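### 3.2 Keeping the cell honest

The disassembly cell at Eltilmont is one Universal Robots arm over a bench of aluminum profile, with a gray fixture plate beside the work. Its Kimetix controller forgives a great deal, and we tested its patience. Of 823 runs logged up to April, 38 stopped on a fault, and most of those were ours: a cable loop too tight at the wrist, or a tower set down a little askew. Carleen Sutcliffe now re-teaches the case origin every 11 runs, a chore that has done more for our results than any of our planners.

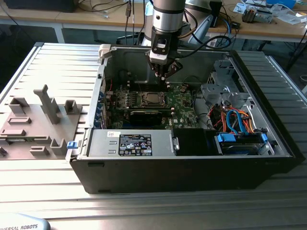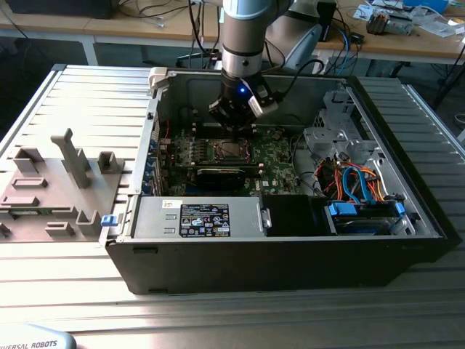
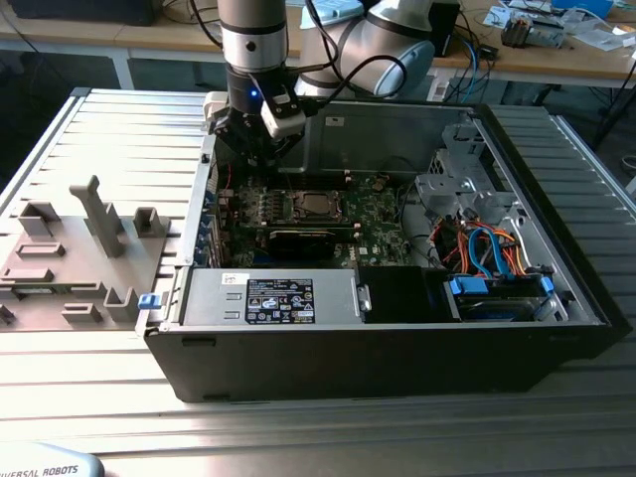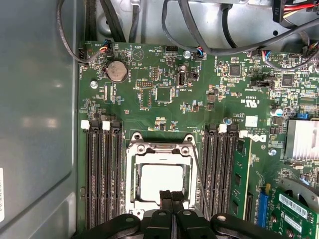
**Figure 4.** The gripper at the motherboard of an open desktop tower. The first three views are from beside or above the bench, the last from the wrist.

Wrist calibration was less glamorous still. Tayla Dunstan's first routine took most of a morning and produced an offset we could have guessed. The present one uses the corners of the socket frame, and it is repeated whenever the gripper has been off the arm. We keep the old offsets in the cell log, mainly as a lesson in humility.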